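Wear Testers Wanted for Korketti Slippers and House Shoes

Paid in footwear, open to adults anywhere in the continental US

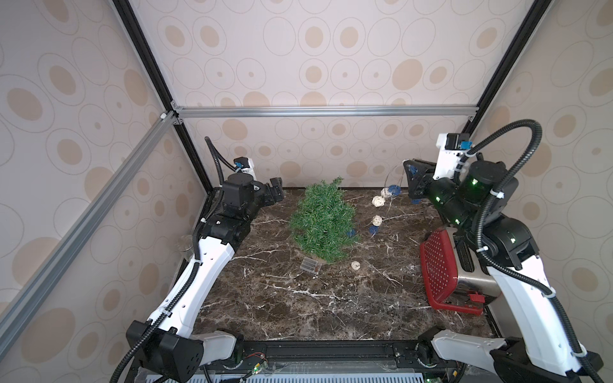 If you are the kind of person who kicks off your work shoes at the front door and doesn't put on anything with a stiff heel again until morning, we would love to hear from you! Korketti has been making slippers, clogs and soft house shoes for seven years now, and every style we sell has spent time on the feet of regular people before it goes anywhere near a store shelf.

This time we are looking for testers for two new styles. The Rakena is a closed-back slipper with a felted wool upper and a cork footbed, and the Fosotent is a lighter slip-on with a rubber sole that you can wear out to the mailbox or (if you're like most of our office) all the way to the grocery store. You don't get to choose which one you receive, I'm afraid, but you can tell us if there's a material you can't wear, and we'll take care of that.

What we ask of you

Wear your pair at home for at least 5 hours a day, most days, through the end of August. Every other week we'll email you a short form about fit, warmth, squeaks, loose threads and anything else you notice. Please don't be polite on it. One tester wrote us a whole page about a seam by the little toe, and we moved the seam.

At the end you mail the slippers back in a prepaid bag so our pattern makers can cut them open and see how the insides held up. We then send you a brand new pair in any style and color from our regular line, and they're yours to keep.

Who can apply

Anyone 18 or over who wears a women's 5 to 12 or a men's 7 to 14. We're especially short on wide feet, narrow heels and people who stand at a kitchen counter a lot. Homes with dogs, toddlers and gravel driveways are all very welcome. You don't need any experience, and you don't need to have bought from us before. Employees of other shoe companies, please sit this one out.

How to apply

Fill in the tester form on our website under Brurnuvora, the name of our testing program, and have your shoe size and a rough idea of your daily routine handy. Applications close Thu 11 June. Last time we had almost 1,000 forms to read, so give us a little while to get back to you. Everybody gets an answer, including those we can't fit in.

Questions can go to Jordan Bainbridge through the contact page. Please put "slipper testing" in the subject line.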